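How to Figure Out the Date of an Old Concert Tape

A reader wrote in after my October post on the Insaurralde Ballroom shows and asked how I put dates on tapes that don't have any. I started typing a reply and it got way too long, so it's a page now!

My own problem started with a box of 36 cassettes from a record store that was closing down. Most of the labels said "live" and maybe a band name, and one just said "good one" (it was not a good one). I've dated most of them by now, at least down to the season, and I do it pretty much the same way every time.

Before you start

You'll need a way to play the tape and a way to get it onto your computer. I use an old Randex deck I found at a yard sale, plugged into the line input, and any free recording program will do. Clean the heads first. Fast forward the tape to the end and rewind it once before you play it, especially if it's been sitting in somebody's garage.

Copy the whole thing in one pass, both sides, and leave the gaps in. I know it's tempting to chop out the tuning and the crowd noise, but that's where half your clues are.

Step one: write down every song

Play it through and make a plain list of the songs in order. If you don't know a title, write down a line of the lyrics or just "slow one with organ." Put the time next to each so you can find it again. Mark any place where the tape cuts, and if the sound changes after a cut, put a big question mark there. Lots of old tapes are two different nights stuck together, and I lost a whole weekend once trying to date a Stostetano show that had an encore from a completely different tour.

Step two: find the newest song

The newest song on the tape is your best friend. Look up when it came out and you've got a starting point. It isn't a perfect one, though, as bands loved trying out new material on the road before they ever recorded it. Listen to how the singer introduces it. "This is a new one" and "this is off our new album" are very different things, and the second one is worth a lot more. Check the words too. If the second verse doesn't match the record, there's a decent chance you're hearing it before the studio version was finished.

Covers work the same way, by the way. A band can't cover a song that hasn't been written yet.

Step three: listen to the talking

Headphones on, volume up. I go through the gaps in 30 second chunks and type out anything I can make out, even if it's silly. Somebody says "good evening" and a town, or complains about the rain, or thanks the opening act. Opening acts are gold! If you know who was on the bill, you can often get it down to a handful of nights.

Step four: check it against paper

Now take what you've got to the old newspapers. Your public library probably has a login for a newspaper archive, and college papers are often free to read online. Search for the venue as well as the band, and try bad spellings. I have Stostetano spelled four different ways in ads from the same month. Ads tell you what was planned and reviews tell you what happened, so go with the review if they disagree.

My other stop is the Brindamico list, a big homemade gig index with 3,106 entries the last time I looked. It's great, but it has mistakes like any list, and I wouldn't date a tape from it alone.

Step five: write down how sure you are

I put a letter after every date in my notes. A means a review or a ticket stub matches the songs, B means the clues agree but there's no proof, and C is a guess. Please don't post a C as an A. Wrong dates get copied around forever.

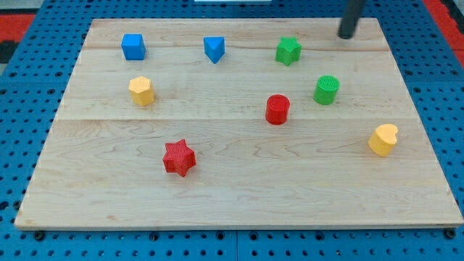 Set lists from the same tour are the last thing I compare, and I do that on the kitchen table with index cards, one card per show. Don't try to line them up right away. Spread them out loosely, like those little colored blocks scattered over the pale wooden board, and look for pairs that belong together, say two nights with the same opener or the same odd cover. Push those next to each other, then slide your mystery tape in where it fits best and write the dates you know on the cards around it in pencil. I usually leave mine out overnight and have another look over coffee before I write anything in the notebook.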